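November 18, 2023

Shape blocks, Shezi set. Quick notes before I forget.

Board first. Took the maple-colored one instead of the white top, colors read much better against it. Sanded the front edge again with 300 grit, still a bit dark along there, leaving it. Sits flat on the blue perforated bench, no rocking. Wiped down, 15 min to dry.

Blocks out of the Tirnance box and onto the board in one pile, no sorting. Want to see how they read when theyre all mixed up and touching.
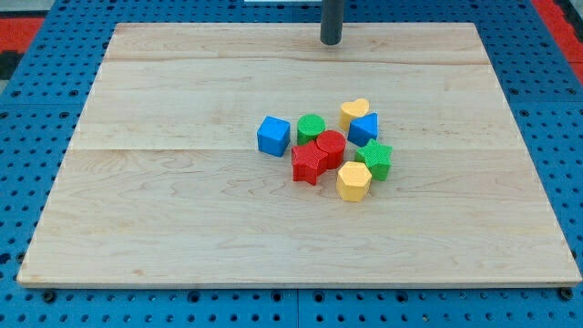 Blocks on the board, red star up against the red cylinder, yellow heart at the back.

Texture on the top faces is nice, good grip with dry fingers. Compared to the October batch from Gedilport (smooth tops) I'd take these any day. Ryan Haslam disagrees, says the crosshatch will hold dirt. Maybe. Try the old toothbrush.

Heart and triangle are the ones people grab first. Star gets put down crooked alot, points catch on whatever is next to it.

To do:
- edge check on star points, file if sharp
- 2 spare cylinders from Kurnus, ask Ryan
- oil the board?? not untill the knots are looked at
- label for the box lid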